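Teaching a two-handed wipe at the Hellham robotics club

Members keep asking for a tutorial on wiping a table with a robot. I doubt most of you need two arms for it, but the club voted for two, so clear the table and put the sponge within reach of the left hand.
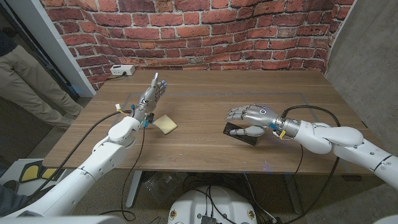
Imani Ferreira

Start with the cables. Move each arm slowly through its full reach and watch the loops, whatever the software says about limits. Then record 8 runs. I've read that two will do. I don't believe it, and you shouldn't claim it in your August write-up.

Next, try cloth. Switch to the wrist camera and bring the fingers over the edge of the fabric. 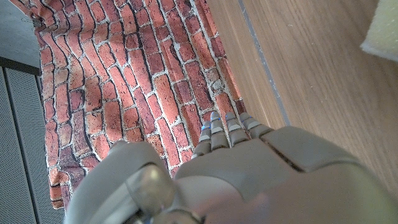 By Imani Ferreira, 7 July 2024

A brick print is a mean choice, all lines and shadows, and creases bend the pattern. Leave it rumpled anyway. A demo that only copes with flat, plain cloth proves very little. Write down every failed grasp, including the ones you'd like to blame on the lighting. Jalen Tillman has the log sheets.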